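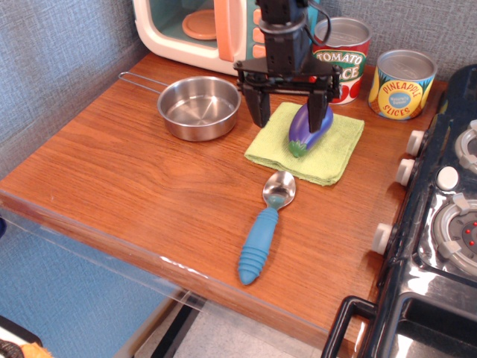 Bench work at Plolville. The eggplant, the towel, the fingers.

Whose job is it, moving a toy eggplant? Until June it was mine, some days. Sit down, take the controls, eggplant off the towel, eggplant in the pan. Eggplant back on the towel. Again. We did 1,000 runs a week between four of us, and I'm not going to pretend I loved every one.

Now the arm does most of it on its own. The Nava software picks the move, makes the move, scores the move. We got the email on a Tuesday. "Freeing up the team for higher value work." You know the one.

I want to say something about that phrase, quickly, on my lunch, before I lose my nerve.

First, fair's fair. The old way hurt. Rūta Ots had her wrist strapped for most of the winter and was still doing her full share of shifts, and management knew it, and the fix was a gel pad. So when people outside get misty about the jobs being lost I'd like them to come and do three hours on the controls with their shoulders up around their ears. Good riddance to that part. I mean it.

But look at what we do instead. We watch. Someone has to be there when it drops the thing down the side of the stove, or shoves the pan, or goes for the spoon for no reason anybody can work out. You fix it, press resume, sit back down. Then nothing for ages. Then two in a row while you're filling your water bottle. 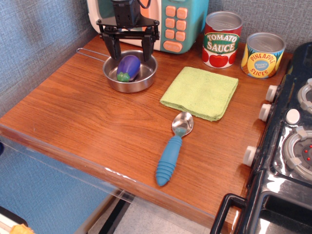

It's a tiring kind of nothing. On the controls you were tired at the end of a shift but you'd been somewhere, if that makes sense. You got good at it. Indrek Jõgi could put that eggplant down so gently you'd hear no click off the steel, and the new starters used to stand behind him and watch his hands. Nobody stands behind him now, because his hands are in his pockets. He's on the same money, same roster, and he's started talking about going back to driving.

Management's line is that the skill hasn't gone, it's in the system. Well, yes. Where did they think it came from? The software learned off our runs. His runs, mostly. There's no line on anyone's payslip for that and when Rūta asked about it in the team meeting she was told it was "an interesting question", and then we moved on to the parking.

I'm not asking for royalties on an eggplant. What I'd ask for is smaller and I think pretty reasonable.

Pay minding as skilled work. Knowing when to step in and when to leave it alone took us months to learn. The agency rate they're floating for new minders is below what we started on, and they want one person across two benches. That's where the saving is, if you were wondering. It was never higher value work, it was fewer of us.

Keep some hand runs on the roster. A morning a week, whoever wants it. People lose the feel fast, I've felt mine going, and then the day the thing does something truly odd there's no one left who can say why.

And tell us the target before you change it. It's 2,000 runs a week now. We found out from the whiteboard. My neighbour is at the Wamen warehouse and it was the same story there with the sorters, number went up, chairs went down, and everybody was thanked for there flexibility.

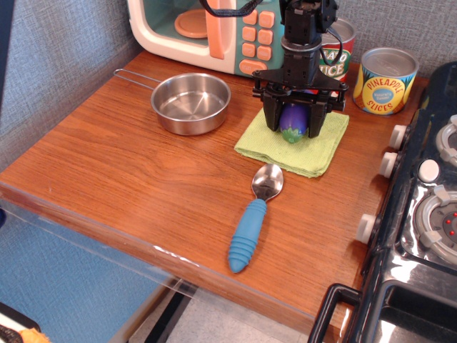
Over the folded cloth, pan empty beside it.

People tell me it's a toy kitchen, relax. Sure. But Erkton have already been through to look at the benches, and they do real kitchens — hospital trays, aged care, that sort of labour. The people who'll be stood next to those machines haven't been asked anything yet. Whatever gets decided about us, minders on the cheap, targets off a whiteboard, will get handed to them as how it's done. So I'd rather we argued about it now, while what's getting dropped is plastic and ten centimetres long or whatever it is.

The roster for next month goes up Friday. Rūta and I have put in for the hand-run mornings in writing, Indrek says he'll sign if we do the typing. Reciept requested. I'll post what they come back with.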